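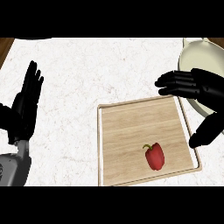

Marble worktop, sealing and stains: worth the bother?

Kitchens and Worktops > Natural stone

prarkberg_pete
We're getting near to ordering a worktop and my wife has her heart set on white marble with a faint grey vein. The showroom wants 300 extra to seal it before delivery. Their leaflet says it then needs doing again "as required", which tells me nothing. Does anyone here live with white marble day to day? We cook most nights and there are 3 children in the house.

Mossop
Had it nine years. It is covered in dull marks near the hob and the kettle and I stopped seeing them after the first winter. If that sort of thing will annoy you, buy something else.

tilly_w
Don't pay 300 for sealing. It's a liquid you wipe on with a cloth, leave for the time on the tin and wipe off again. I did ours in an evening.

Svetozár Urban
I fitted stone for a living until my knees went. Sealer slows down oil, tea and red wine so you have time to wipe them up. It does nothing about acid. Lemon, vinegar, tomato and most limescale sprays will take the polish off marble whether it is sealed or not. That is etching, and people mix it up with staining all the time. A stain is darker than the stone. An etch is a dull patch, usually paler, and you see it best with your head down low towards the window.

prarkberg_pete
Thanks, that's clearer than the showroom managed. Would a honed finish be better, then?

Svetozár Urban
Etches show less on honed. It does drink up oil a bit faster, so keep on top of the sealing.

Mossop
I'd disagree about honed. My sister's is honed and every greasy handprint shows. Polished for me, and live with the marks.

tilly_w
Handprints wash off though. Etches don't.

Mossop
You can polish them out.

Svetozár Urban
Small ones, yes. Polishing powder, a damp felt pad and patience. Bigger areas want a machine, and an amateur with a machine leaves a dip you can feel with your hand. I've been called out to a few of those.

gable_end
We went for the Cruzado quartz from Grutex after two quotes for marble. The marble came to 2000 more once they'd added the sink cut-out and the upstands. The veins look printed if you get up close, but I can put half a lemon down and walk off. Bear in mind you can't put hot pans on it.

tilly_w
You shouldn't put hot pans on marble either.

gable_end
Fair enough. My mother always did — hers had a crack by the cooker, so maybe you're right.

prarkberg_pete
We looked at quartz and she didn't like it. I've asked for an offcut of the marble, so I'll leave oil, tea and lemon juice on it overnight and see what we can put up with.

Svetozár Urban
Good plan. Ask for it in the same finish as the slab you're buying. And go and see the slab itself before they cut it, veins vary a lot.

prarkberg_pete
Will do. It's at the Pirnen yard, so we'll drive over in July when I've got some leave.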